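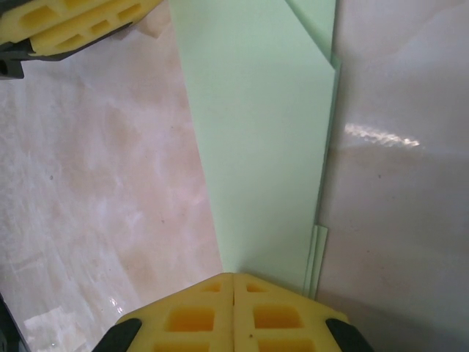 Skavness、Yordanov社の代理店表彰旅行を受け入れへ　5月に1,241人が滞在

Skavness市観光局は、家庭用品の製造販売を手がけるYordanov社が実施する代理店表彰旅行について、同市および隣接するJordale地区での受け入れが正式に決定したと発表した。参加者は1,241人で、5月に2泊の日程で滞在する。企業が主催する単独の団体旅行としては、同市が受け入れるものの中で過去最大の規模となる。

旅行の企画および運営は、法人向け旅行を専門とするOmero社が担当する。同社はYordanov社から行程全体の管理を受託しており、宿泊、交通、会場、食事の各手配について、市内および地区内の事業者との契約手続きを進めている。主要な宿泊施設との契約はすでに締結され、残る手続きは交通事業者との運行計画の確定、ならびに市が管理する施設の使用許可に関するものとなっている。

Yordanov社の表彰旅行は、年間の販売実績が所定の基準に達した代理店の関係者を対象とする社内制度に基づくもので、開催地は年ごとに変更されている。今回は複数の都市が候補となり、宿泊施設が比較的狭い範囲に集まっていること、港に面した展示館を全体会の会場として使用できることなどが評価され、Skavness市が選定された。参加者の旅費は同社が全額を負担する。

宿泊先は市内とJordale地区に分散

観光局によると、参加者のうち1,000人がSkavness市内のホテルに宿泊し、残る参加者はJordale地区の旅館および貸別荘を利用する。市内の宿泊施設のみで全員を収容することも検討されたが、一般の旅行者や定期的に訪れる業務客の予約に支障が生じるおそれがあるため、地区側の施設を併用することとした。

市内のホテルについては、各施設の客室の一部を一般予約用として確保することが契約の条件に盛り込まれている。観光局は「地域を日常的に利用する旅行者の受け入れを継続しながら、大規模な団体に対応することが基本方針である」としている。滞在期間中の一般向け宿泊料金については各施設の判断に委ねられるが、観光局は宿泊事業者に対し、通常期の料金水準に配慮するよう文書で要請した。

Jordale地区の宿泊施設は、例年であれば5月は夏季営業に向けた準備期間に当たる。今回の受け入れに合わせ、地区内の複数の施設が営業開始を繰り上げる。これに伴い、地区と市内を結ぶ路線バスについても、滞在期間に限り夏季ダイヤに準じた運行が行われる見通しである。地区事務所は、営業開始の繰り上げに必要な水道および廃棄物収集の手配について、各施設からの届け出を受け付けている。

到着日は港の展示館で全体会

日程の概要は次のとおり公表されている。参加者は到着日の午後、順次市内に入り、各宿泊先で手続きを行った後、午後6時から港の展示館で開かれる全体会に出席する。全体会では代理店の表彰が行われ、引き続き同じ会場で夕食会が催される。夕食会の料理は市内の飲食事業者が共同で提供し、食材には地元で水揚げされた魚介類と近郊の農産物が用いられる。 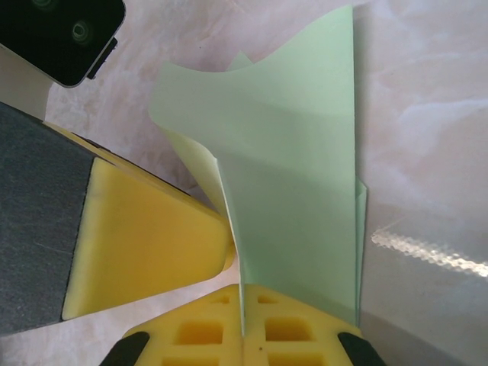
2日目は終日、少人数に分かれての視察と観光に充てられる。混雑を避けるため、参加者は最大200人の班に編成され、班ごとに出発時刻と訪問先の順序を変えて行動する。訪問先には旧市街、海事資料館、Jordale地区の渓谷遊歩道、乳製品の加工場などが含まれる。加工場の見学は施設の衛生管理上、さらに小さな組に分けて実施される。

海事資料館は、同日に限り開館時刻を午前8時に繰り上げ、団体の見学を午前中に集中させる。一般の来館者は正午以降、通常どおり入館できる。渓谷遊歩道については、地区の管理規則により一度に立ち入ることのできる人数が制限されているため、入口で係員が入場を調整する。悪天候の場合には遊歩道の利用を中止し、旧市街での自由行動に切り替える。

最終日は午前中に各宿泊先を出発する。帰路の交通手段は参加者の居住地によって異なり、鉄道を利用する班と貸切バスを利用する班に分かれる。Omero社は、駅前広場での待機時間が長時間に及ばないよう、宿泊先ごとに出発時刻を指定するとしている。手荷物は別便で駅まで輸送し、旧市街の狭い道路への大型車両の進入を極力抑える。

交通規制と市民への周知

市交通課は、滞在期間中に港周辺の道路で一部の交通規制を実施する。規制の対象となるのは展示館に面した岸壁沿いの道路で、到着日の午後4時から午後11時まで一般車両の通行が禁止される。沿道の住民と事業者の車両、緊急車両および路線バスは規制の対象から除外される。沿道の事業者には事前に通行証が交付されるほか、納品のための車両は迂回路を経由して荷さばき場を利用することができる。

貸切バスの乗降場所は、旧市街の外に位置する公共駐車場に設けられる。同駐車場は期間中、一般の利用が停止されるため、定期利用者には代替の駐車区画が割り当てられる。交通課は対象となる利用者に個別の通知を送付するとともに、市役所の窓口で区画の変更に関する相談に応じる。月額の利用料金については、停止日数に応じた減額が適用される。

港湾部門によると、展示館前の岸壁に係留する遊漁船および小型船舶は、到着日に限り内港の桟橋へ移動することが求められる。フェリーの運航に変更はない。ただし、夕方の便を利用する乗客については、通常の通路に代えて展示館の裏側を通る歩行者通路を使用するよう案内が行われる。通路には照明が増設され、車いすおよびベビーカーの利用者に対応した傾斜路が設置される。

地域経済への効果と課題

観光局は、今回の受け入れにより宿泊、飲食、交通、小売の各分野で需要が見込まれるとしている。具体的な経済効果の試算は公表されていないが、滞在終了後に事業者への聞き取りを行い、結果を取りまとめる。聞き取りの項目には、売上の変化のほか、臨時に雇用した従業員の有無、仕入れ先の所在地、一般客への影響などが含まれる予定である。

商業者の間では期待とともに慎重な見方もある。旧市街の小売店で構成する商店会は、視察日の営業時間を延長する方針を示す一方、参加者の滞在時間が短く、購買に結び付くかどうかは行程の組み方に左右されると指摘した。これを受けてOmero社は、旧市街での自由行動の時間を当初の計画より長く設定し、各班に商店の案内図を配布することを決めた。案内図の作成費用は同社が負担し、掲載を希望する店舗から掲載料は徴収しない。

飲食事業者からは、従業員の確保に関する懸念が示されている。5月は季節営業の施設が採用を本格化させる前に当たり、短期の人員を集めることは容易ではない。市の雇用窓口は、夕食会の配膳や会場案内に従事する短期従業員の募集情報を一括して掲載し、職業訓練校の生徒に対しても応募を呼びかけている。賃金および労働時間については、通常の労働協約に定める条件が適用される。

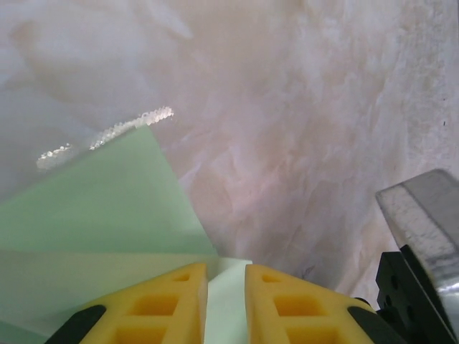
淡い緑色の半透明シートと、上縁に沿って連なる白いきらめき

環境面の対応

市の環境部門は、全体会および夕食会で発生する廃棄物の分別について、主催者と取り決めを交わした。会場では再使用できる食器を用い、飲料は大型容器から提供する。余剰となった食品のうち衛生基準を満たすものは、市内の福祉施設に引き渡される。装飾に使用する資材は主催者が持ち帰るか、市の指定する処理業者に引き渡すものとし、展示館に残置することは認められない。

Jordale地区では、遊歩道の利用に伴う植生への影響が論点となった。地区事務所は、雪解けの状況によって歩道の一部が軟弱となる可能性があることから、直前の点検で安全が確認された区間のみを開放する方針である。点検の結果は地区事務所の掲示およびウェブサイトで公表され、一般の利用者に対しても同じ基準が適用される。参加者には、歩行に適した靴を用意するよう事前の案内で周知される。

騒音については、夕食会における音楽の演奏を屋内に限定し、午後10時30分までに終了することが施設使用の条件とされた。花火の打ち上げは行われない。会場周辺の住民からの問い合わせには、当日、市が設置する専用の電話窓口で対応する。

費用負担

今回の受け入れに関して、Skavness市がYordanov社に誘致のための補助金を支出することはない。展示館の使用料は条例に定める通常の料金が適用され、警備および清掃に要する費用は主催者の負担となる。交通規制に伴う標識の設置と係員の配置については、市が実施した上で、その費用を主催者に請求する。

路線バスの増便に係る費用は、Yordanov社が運行事業者に対して直接支払う。増便された便は一般の乗客も通常の運賃で利用することができる。Jordale地区における営業開始の繰り上げに関連して公共サービスに追加の費用が生じた場合は、地区事務所と宿泊事業者が既存の協定に基づいて分担する。

今後の予定

Omero社は、運行計画および各班の行程の詳細を4月中に確定し、市と地区に提出する。市はその内容を確認した後、交通規制の区間と時刻を記載した案内文書を港周辺の全世帯に配布する。Jordale地区では、住民を対象とする説明会が地区会館で午後7時から開かれ、路線バスの臨時ダイヤと遊歩道の利用方法について説明が行われる。説明会への参加に事前の申し込みは必要ない。

本件に関する問い合わせは、Skavness市観光局の法人旅行担当で受け付けている。通行証の交付および駐車区画の変更については、市交通課の窓口が担当する。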